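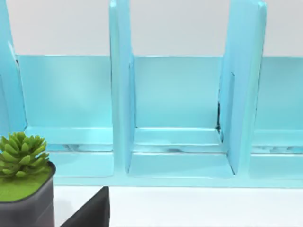
4. Recording demos in the sim: organizer scene

Applies to the Lesovora scene pack, organizer task only. For the drawer task go to section 5. Do section 3 first (controller pairing) or none of this works.

Task in one line: pick up the potted succulent, put it in a compartment of the turquoise organizer, let go, back off.

4.1 Before you start

1. Open Siston. Load scene pack Lesovora, then "organizer".
2. Wait for the reflections to settle. The plastic is glossy and the first few seconds after loading look speckly. Don't record those.
3. Check the wrist view. Pot and organizer should both be showing. Part of the pot out of view is fine, pot missing completely is not. Press Reset if so.
4. Pick your target compartment from the prompt bar. Left, centre or right, as seen from the gripper side. Not your side if you've spun the overview camera around. This catches everyone.
5. Type your initials in the operator box. Blank initials = demo goes in the unsorted folder and Ratih Sembiring has to dig it out.

Note: the pot starts somewhere new each reset. Sometimes it's right up against the organizer base. Leave it there, we want those ones too.

4.2 Recording a demo

1. Press Record. Hold still until the timer shows.
2. Open the gripper all the way before going down.
3. Come in from above, fingers on either side of the pot. Grab the pot, not the leaves. The leaves have no proper contact shape in this build and the fingers go straight thru them.
4. Close gently. Stop when the grip bar goes solid.
5. Lift straight up until the pot clears the front lip. Then move across.
6. Line up between the dividers. They're tall, so come in from the front, not over the top.
7. Lower onto the compartment floor, watch for the raised ledge at the back. Pot has to sit flat. Leaning on the ledge counts as a miss.
8. Open, back out slow, press Stop.

CAUTION: do not pause the sim mid-demo to answer the phone or whatever. The pause gets written as the arm standing still and the policy learns to stand still. If you get interrupted, Discard and start again.

4.3 Keep or discard

Keep:
- a slightly crooked approach you corrected
- a second try at the grasp, if the pot stayed upright
- slow demos

Discard:
- pot tipped over
- wrong compartment
- finger pushed through a divider (sim allows it, real arm won't)
- more than 2 tries at the grasp

Note: don't go for perfect. The first Santoso batch was all smooth, near identical runs and the policy had no idea what to do once it was off line a bit. Corrections are usefull. Just don't fake them, wobbling on purpose shows up in the plots and we end up cutting it.

4.4 Saving and upload

1. Press Keep. Wait for the tick.
2. Every so often open the list and play one back at full speed. If the gripper jumps, your controller is dropping packets, go back to section 3.
3. End of session: Upload, target Lenberg. Leave the window open until it says done.
4. Uploads are checked Tuesday mornings. Anything bounced comes back with a code beside it, see the table in section 7.

Current set for this task is 1,505 demos kept. Right compartment is short, only 91 of those, so if the prompt bar lets you choose, choose right.

CAUTION: don't rename files before upload. The name carries the scene seed. Without it the run can't be replayed and gets dropped.

4.5 Common problems

Pot slides out of the grip: grabbed too close to the rim. Go lower.

Pot shakes once it's in the compartment: it's clipping a divider. Discard, reset.

Can't tell how deep you are: switch on the side view (V key). It isn't recorded so use it all you like.

Prompt bar empty: scene loaded before the task list did. Reload the scene, not the whole program.

Next: section 5, drawer task.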